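Notes on the masonry of the old Benavides grange hall. Thread, dry material, mostly mortar.

The hall went up in stages. The north wall is local fieldstone in lime mortar. The other three are soft common brick on a fieldstone footing, one brick shorter per course at the rear than the drawings show.

The drawings are by Benedikt Schwaiger, who also drew the Galley depot. He specified 1000 facing bricks for the front gable. The delivery book records 622. The difference was made up with commons, and the color change is plain above the door lintel.

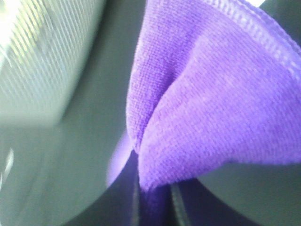
Brick dust is the main nuisance in this survey. The commons shed a fine red powder from every spalled face, and it hides the tooling marks on the joints. A dry purple microfiber cloth, the kind with tiny loops and a stitched hem, lifts the powder without wearing the lime. Wire brushes take the joint with it and should stay in the truck.

Joint profile on the front gable: struck, tight, consistent. Joint profile on the rear wall: flush, uneven, at least two hands. The rear wall was also repointed later in gray portland, which is harder than the brick around it. Faces are spalling next to every one of those joints.

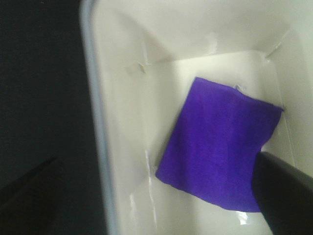 Mortar samples came from 3 spots: footing, gable and rear wall. Each one is crushed by hand, weighed, and put in acid to dissolve the lime, leaving the sand for sieving. I sort the sand in a white plastic container with the light coming from above, as dark grains are easy to miss on any other color. The gable sand is coarse and sharp. The footing sand is rounded, probably creek sand.

Kakard pit is the likely source for the gable. It was open at the right time, and its sand has the same black flecks.

The Cosance side of the creek is my guess for the footing. I have no paperwork for that one.
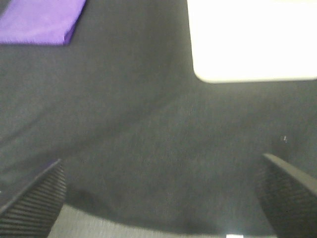
Neither source is still worked, so the repair mix will need a blended sand. Lime putty, no portland, test panel first on the rear wall below the sill line.

The repointing covers over 200 feet of joint on the rear wall alone. Work waits until the nights stay above freezing, so nothing before the end of February.

Sieve results for the gable are next. The footing sample is still drying.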